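Notebook, wrist-view grasp work, May

Entry started 09:40, finished after tea

Picking up from where Svenja left the bench last night. Her note on the whiteboard said "try it with the vote BEFORE the close, see what happens" and I've been wanting to do that all month, so that was the morning gone, very happily.

Recap for Leonie, who missed the last two entries. The old routine looked at the wrist view once, at the standoff position, picked a grasp line on the blue frame, and went in blind. Good when the board lay the way the model expected. When it didn't, the fingers came down a few millimetres along from where we wanted and the part swung as soon as it left the bench. The new routine keeps looking all the way in. Every frame gives its own guess at the grasp line, the guesses go into a running vote, and the fingers only close once the vote has settled. I'm calling it the late vote for now. Ljubica thinks that sounds like an election going wrong. Suggestions on the whiteboard, please!

Training set is the same as before: 3762 wrist frames in all, of which 3135 went into training and the rest held back. I haven't touched the held-back ones except for the single check at the end of April's run, and I'd like it to stay that way until Soledad has finished the labels for the awkward angles. She's redoing the ones where the frame edge and the ribbed metal run nearly parallel, as two of us had marked the wrong edge. Mine were worse than Svenja's. Sorry, Soledad.

Changes made this morning, in order:

- moved the vote so it finishes before the close command goes out
- guesses from the first part of the approach now count for less
- close speed back to Povura's default (I had it slower and forgot, so ignore the timing column in my last entry)
- exposure left alone, even though the bright side of the bench still blows out. I want one thing changed at a time.

Ran 56 picks with that. Mixed starting angles from Svenja's list, same list as the old routine had, same order. Old routine dropped or badly tilted 17 of them. Late vote: 6. SIX! I ran down the corridor to tell Hannelore, who was on the phone to Haberkorn about the spare fingertips and had to wave me away. 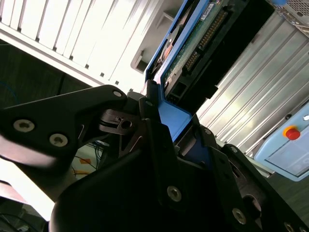 What pleases me most is how the vote behaves when it's unsure. On the easy angles it settles early and then just sits there, flat as you like. On the hard ones you can watch it swap between two candidate lines, the real frame edge and something else long and straight nearby, and then as the arm gets closer the wrong one fades out. With the single look we were taking whichever of the two happened to be ahead at standoff. I plotted three of the hard ones and pinned them above the Sturker manual. Go and look, they're lovely.

The six that failed, going through the logs:

Four are the same fault. The vote settled on the right line but too far along it, so the grasp was off centre of mass and the part rotated on the lift. So the line is solved, or nearly, and the position along the line isn't. We only ever trained the first one properly. The second comes out of the network as a sort of afterthought, and I think it wants its own loss term.

One is a vote that never settled. It hit the time limit and closed anyway, which is my bug. It should back off and start the approach again. Fix is written, not tested.

One I can't explain. Votes fine, position fine, finger currents look normal, part dropped on the way across. Log saved as odd_one in the Stullus folder. Svenja, would you have a look? You're better with the current traces than I am.

Hannelore came by once she was off the phone and asked the right question, as usual: how much of this is the voting and how much is simply looking again at the end? Fair. If one extra look just before closing gets us most of the way there, the vote is a lot of machinery for not very much. So the next run needs a third arm: old routine plus one late look, no vote. Same list, same order. I'd bet on the vote winning at the hard angles and the two coming out level on the easy ones, and I'm writing that down now so I can't pretend otherwise later.

Also from Hannelore: run the whole list twice on different days before anyone puts a figure on a slide. Agreed.

To do

Third arm, one late look (me)
Back-off when the vote times out, test it off the bench first (me)
odd_one (Svenja)
Awkward-angle labels, then retrain with the separate position term (Soledad, then me)
Ask Ljubica whether the arm can slow down a touch over the last stretch without upsetting her path planner. More frames at close range would help the vote no end, I think.
Chase Haberkorn again about fingertips

15:50. Tried the back-off fix after all, with the arm in free space and a faked unsettled vote. Backs away, comes round again, second vote starts from empty as it should. Leaving it switched off until the third arm is done so the comparison stays clean. Bench is booked for Ljubica from four.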